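Frequently asked questions for customers of Alville Sewing and Mending Room. If your question is not in the list, please write to Ingeborg or ring the shop before four in the afternoon.

## Bringing your things

**Do I need an appointment?**
For hems, buttons and zips, no. For wedding clothes, coats with lining and leather, yes, because I like to look at them in daylight together with you. Mornings are best.

**Must the garment be washed?**
Yes, please. We can not accept clothes which are not clean. If you have no possibility to wash it at home, the laundry on Matheson Street takes two days, and they can carry it over to us when it is finished.

**Do you repair things which I did not buy in Alville?**
Of course. We do not ask where it comes from.

## Prices and time

**What does a simple hem cost?**
Trousers and plain skirts are 20 dollars. Jeans have the same price when you want a normal hem. If you want to keep the original edge, it takes longer and we tell you the price first.

**And a coat?**
A new lining for a winter coat is between 200 and 300 dollars, depending on the pockets. Many people are surprised by this. A lining is almost a second coat, and it must be cut, sewn and set in by hand at the sleeves. I will always say to you if I believe that the coat is not worth it.

**How long must I wait?**
Usually one week. In June it is closer to three weeks because of the graduations and weddings, so please come early with your gown.

**Do I pay before or after?**
After, when you have tried it on. Only for linings we ask for the cost of the fabric in advance.

## About the work

**Will the repair be visible?**
It depends on the fabric. In wool I can often hide it quite well. In thin cotton and silk you will see something, and then it is better to choose a nice colour of thread and let it be seen. Frauke Frerichs, who does our darning, keeps a box with small samples at the counter. You may touch them.

**Which thread do you use?**
Polyester for most seams, silk for silk, and waxed linen for bags and leather. If you have an allergy or a favourite colour, bring it up when you leave the garment.

**Can you mend a knitted sweater with moth holes?**
Yes. Put it in a closed bag in the freezer for several days before you bring it, also when you see no moths.

**Is there something you do not repair?**
Tents, sails, car seats and shoes. For shoes I recommend Gillden, next to the post office.

## Lessons

**Can I learn it myself?**
We have an evening course for beginners, with six places. You learn running stitch, backstitch, how to set a patch and how to finish a thread so that it stays. Needles and fabric are included. Please bring your own scissors and your glasses.

**I am left-handed. Is this a problem?**
Not at all. Frauke is left-handed too and she will sit beside you.

**How far apart should my stitches be?**
Take the thickness of the fabric as a guide. Heavy cloth can have longer stitches, fine cloth needs short ones. More important is that they are even and that you do not pull the thread too hard, otherwise the edges make small waves.

**How do I reach you?**
The telephone extension is 3634. We have no parking of our own, but the Carent garage behind the building is free for the first hour.
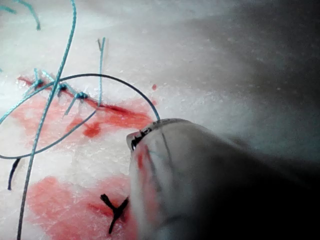 *Separate knotted stitches in blue-green braided suture, set along a thin cut.*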